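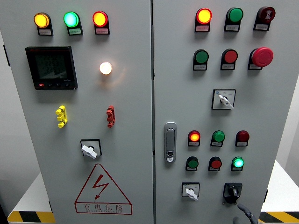 A year of reading the electricity meter

29/02/2020

The last reading went into the notebook this morning, so I have a full year of them. I put the extra day in with the rest. The total came to 3649 units for a two-bedroom terrace with two adults in it and gas for the heating and hot water. I had guessed a good deal lower.

I began because of a bill. Mikero had been estimating our use since we moved to Tolska, and when they finally sent a corrected statement we owed them £126 on top of the usual payment. It was a fair bill. I checked it twice, hoping it wasn't, and then I bought a notebook and hung it on a string inside the cupboard under the stairs.

The method is dull. I read the meter after breakfast, write down the number, and take away yesterday's number from it. If something unusual happened I put a word or two beside it, such as "guests" or "oven all afternoon". I missed some days when we were away and filled in the total when we got back. Po-yen Yen, who I used to share an office with, told me I should put it all on a spreadsheet from the start. I did that in July and regretted not having done it sooner, as typing up months of my own handwriting took most of a weekend.

What used the most

The tumble dryer. It is an old Omow that came with the house, and on a day when it ran twice the number in the notebook was easy to spot from across the page. We had got into the habit of using it for everything, even in dry weather, as the washing line was broken and neither of us had got round to mending it. The new line cost less than a takeaway. We still use the dryer for towels and bedding in winter, and I don't feel bad about that.

Second was the electric heater in the back bedroom. That room has two outside walls and one small radiator, and I work in there three days a week. Over the winter months the whole house used 1031 units, and I am fairly sure the heater accounts for a large share of it, though I can't prove it from one meter. I have moved my desk to the front room for now. It is noisier, with the bus stop outside, but my feet are warm.

Things I had been told would matter made very little difference. I went round switching off the television at the wall for a month and could not find it in the figures at all. The same goes for phone chargers. We had already changed most of the bulbs before I started, so there was not much left to gain from lighting, apart from the outside lamp at the back, which had been on every night for no reason at all. It now has a switch by the kitchen door.

The kettle I was wrong about. I had it down as a small thing, and for most people it probably is, but I drink a lot of tea and I used to fill it to the top every time. I now fill a mug and tip that in. 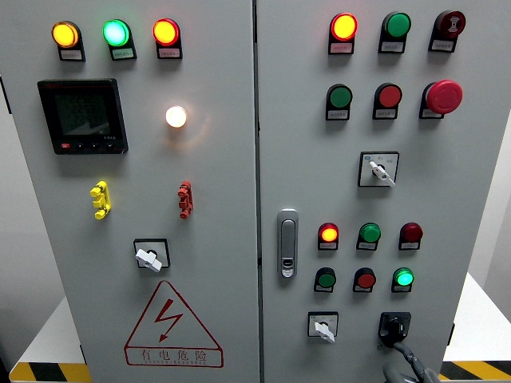
The fridge took longer to work out. It runs all the time, so there was never a day without it to compare with. In the end I borrowed a plug-in meter from Feng-yi Chang and left it on the fridge for a week, then on the freezer in the shed for another week. The fridge was fine. The freezer was using more than the fridge, and when I opened it properly I found a thick layer of ice all the way round and a door seal that had gone hard along the bottom. We ate what we could, gave the rest to next door, and let it thaw on the path. A new seal from Lui, the repair shop on the station road, has helped. If it ices up again I think we will do without it, as most of what was in there was bread and a great many peas.

What it saved

Less than I would like to claim. Comparing the second half of the year with what Mikero says we used in the same months before, and using the price on our bill, I make it £96. Some of that must be down to a mild winter. Against it I have to set the washing line, the freezer seal and the switch for the back lamp, so the first year has very nearly paid for itself and not much more.

My husband has been patient about it. He did ask me to stop reading the daily number out at breakfast, and I have. He also pointed out that we spend far more on the car, and that I haven't hung a notebook in there. He is right, and I may do it, but I don't enjoy thinking about the car.

If you want to try this

Read it at the same time each day or the numbers jump about and tell you nothing. Keep the pencil tied to the notebook. Write down the weather if you use any sort of electric heating. Don't bother working out the cost every day, as it comes to pennies either way and is discouraging. Once a week is plenty.

Check as well that the serial number on your meter matches the one on your bill. Ours did, but a neighbour two doors down found she had been paying for the flat above the shop, and it took her until the autumn to get it put right.

I am going to carry on with weekly readings from now on, on Saturdays. The old notebook is nearly full and I have another one of the same sort, with squared paper. Next I want to look at the water, if I can get the cover off the meter in the pavement. It seems to have been painted shut.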